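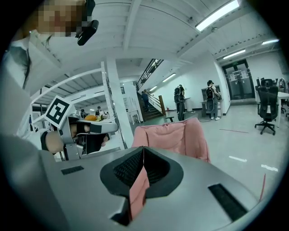
## Garment and soft goods room – walk-round, February

Site: Nestetbridge, ground floor
Walked by: Siiri Juška
Comments on last round's sheet: Dzintra Sepp (marked DS)

Marks used: OK / Fix / Not convinced. The last one is mine. The printed form only gives you a yes and a no, and I've signed too many yeses I didn't believe.

### 1. Ways out

- [x] **Main door opens fully.** OK.
- [ ] **Side door opens fully.** Not convinced. It opens to the point where a thin person gets through. The form asks whether it "operates," so last year it was a yes. I want it planed, and I want to see it done.
- [x] **Exit sign lit.** OK.
- [ ] **Aisle to side door clear.** Fix. Clear at 9 a.m., half full of bales by lunch. Whoever ticked this on the last sheet must have walked it early.
 - DS: I did walk it early. You told me to go before the delivery.
 - Fair. Go after it next time.

### 2. Fire

- [x] **Extinguishers on brackets, pins in, tags signed.** OK, all 3.
- [ ] **Alarm heard in the back store with the door shut.** Not convinced. Kuder tested it on a Saturday with no fans on and nothing moving. Ask them to come back on a working morning.
- [ ] **Padding and fill kept away from heaters.** Fix. The painted line on the floor is a fine idea and the bags of fill are sitting over it. Move the bags and put up a rail.
- [x] **Lint cleared behind the steam table.** OK. Cleaner than I've ever seen it, so I suspect it was done for me. I'll look again without telling anyone.

### 3. Shelves and racks

- [x] **Load plates fixed to each rack.** OK.
- [ ] **Loads within the plate.** Not convinced. The plate on the long rack says 3,000 lb. Does that mean each level or the whole bay? Risberg's paperwork says one thing in the table and another in the note under it. Until they put it in writing, treat it as the whole bay.
 - DS: We've always read it as each level.
 - I know. Always isn't a source.
- [ ] **Uprights free of dents.** Fix. Fresh dent at knee height on the end upright, pallet jack side. It isn't in the damage book. The last entry in the damage book is from before I started.
- [x] **Nothing stored on top of the cabinets.** OK.

### 4. Steam and power

- [x] **Steam hose, no cracks at either end.** OK.
- [ ] **Iron rests in place.** Fix. One missing. A folded towel is doing the job and it's scorched.
- [ ] **Cords off the floor.** Not convinced. They're off the floor where the cord covers are. The covers stop short of the folding tables.
- [x] **Panel door closed, front kept clear.** OK.
- [ ] **Test stickers in date.** Fix. The label printer has no sticker at all. Kalniņš say it was on their round and the sticker must have come off. Show me the entry in the log and I'll mark it OK.

### 5. Needles, blades, small sharps

- [ ] **Needle count signed at the end of each shift.** Not convinced. Same pen, same slant, ten shifts running. It may all be true, but it looks like a sheet filled in at one sitting. Please sign when you count.
- [x] **Broken needle box sealed.** OK.
- [x] **Seam rippers capped when put away.** OK.
- [ ] **Safety knives only for opening bales.** Fix. Found a kitchen knife in the drawer with the tape.

### 6. Lifting and standing

- [ ] **Bales over the limit marked for two people.** Fix. More than 10 in the last delivery had no mark. The supplier says they mark them. I'd like them to come and find one for me.
- [x] **Mats at the folding tables.** OK.
- [ ] **Table height suits the people using it.** Not convinced. The tables adjust, says the form, so that's a yes. The cranks are in a box in the office.

### 7. First aid

- [x] **Kit stocked.** OK.
- [ ] **Eyewash in date.** Fix. Expired. Two bottles, same batch.
- [x] **Names of first aiders posted.** OK, though one of them left in the fall. Take her off the list.

### To close before the next round

1. Side door planed (building office)
2. Letter from Risberg on the rack plate (DS)
3. Alarm test with the room running (Kuder)
4. Printer log entry from Kalniņš, or a new test (DS)
5. Iron rest and eyewash, both cheap, both this week (me)

DS: Can I close item 4 if they email a photo of the log?

A photo is fine if I can read the date on it – otherwise it stays open.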